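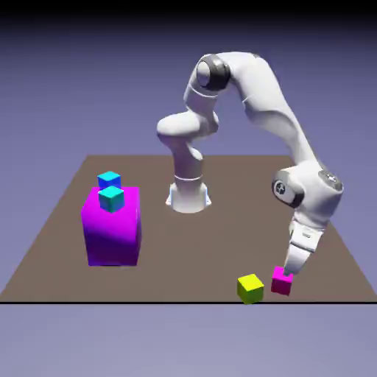 Your yarn smells like sheep, a customer wrote to us in our first spring, and she asked if this was a mistake or if it was planned. We answered that it was planned, at least a little. If you wash wool until no smell remains, you also wash out most of the lanolin, and then the sweater does not keep off the rain so well. She ordered again in the fall, the same gray, enough for two cardigans.

We start with her question as it is still the one we receive most often.

About Grornisska

Grornisska is a small wool mill in Clunine, at 435 meters above the sea, in the upper part of the Urio valley. We wash, card, spin and dye wool from sheep that live in the same valley, and we sell it as knitting yarn, weaving yarn and carded wool for felting. We are eight people. Five work in the mill every day, two take care of orders and letters, and one drives in the valley to collect the fleeces and does the dyeing when the collecting season is over.

The building was a sawmill before. When we took it over there was no heating on the upper floor and the stairs had been removed, so the first carding machine had to go in through a window opening with ropes. It still stands in the place where it landed. We have moved everything else at least once.

Where the wool comes from

Before we started, most farmers in the valley sheared their sheep and then had nothing to do with the wool. The price did not pay for the fuel to bring it to the buyer. Some put it under the potatoes, some burned it. We asked the first farms if we could have the good part of it, and they looked at us a bit strangely, but they said yes.

In the first year we collected 873 kilos. We believed this was a lot, until we had washed it and saw how much of it was grease, sand and hay. Today we buy from farms on both sides of the river, and we pay by quality, sorted at the farm together with the farmer. Back and shoulder wool has one price, side wool has a lower one, and belly wool we take only for insulation and for garden pellets. The prices are written on a sheet that every farm receives in March, before the shearing, and we do not change them during the year.

Most of the sheep are crossed from several breeds and it is difficult to say exactly what they are. The wool is medium fine, with a good crimp, and the colors go from a warm white to a dark brown which turns reddish at the tips from the sun. We keep the colors separate from the beginning. If you buy our brown yarn without dye, it was brown on the sheep.

How we work

We wash with warm water and a mild soap, in small baths, and we let the wool dry on racks under the roof. In summer this takes two days. In November it can take more than a week, and then all orders are late and we write many apologies.

After drying, the wool is picked and carded. The spinning is done on an old frame that we have repaired so many times that the parts list from the factory is not of much use anymore. It makes a woolen-spun yarn, light and a little uneven, with much air inside. Please make a swatch and wash it before you begin your project. The yarn opens in the water, and a fabric that seems thin on the needles becomes full afterwards.

The Javen line

Javen is our best known yarn. It is a two-ply for sweaters, hats and mittens, sold in skeins of 100 grams, and there are roughly 130 shades in our dye book. We never have all of them on the shelf at the same time. We dye in small lots, so two lots of the same shade can be a little different, and we recommend that you buy enough for the whole piece or change between skeins every second row.

The names of the shades are taken from fields, paths and farms in the valley. Visitors from other places find them hard to pronounce, therefore each shade has also a number, and you can use the number when you order.

What we do not do

We do not make superwash yarn. Our yarn should be washed by hand, or in a machine with a real wool program, and dried flat. We have tried sock yarn two times and we were not satisfied with how it wore at the heel, so for now we leave it to other mills who know it better.

We also do not take very small amounts of wool for custom spinning. The machines need a certain quantity to run well, and from only one or two fleeces too much is lost on the way. If you have a small flock and some neighbors who have also, put your wool together and write to us. Several groups already do it like this, and they share the yarn between them.

Visit us

The mill shop is on the ground floor and it is open in the afternoon, from one to five. During shearing time it is sometimes closed without much warning – please telephone before you drive a long way. You can see the carding and spinning from the door when the machines are running. It is loud, and long scarves and loose sleeves must stay outside.

Twice a year we have a sale of seconds, with skeins that have knots, thick places or a color that went in another direction than we wanted. We announce it in our letter, which you can receive by e-mail or on paper.

The bus stops at the bridge over the Urio, and from there it is a ten minute walk uphill. Cars can be left next to the wood pile, on the side away from the water.

Write to us

We read all messages and we answer in English or in our own language. If your question is about how much yarn you need, tell us the pattern, the size and your gauge, and we will calculate it together with you. If it is about the smell, hang the skein outside for a night.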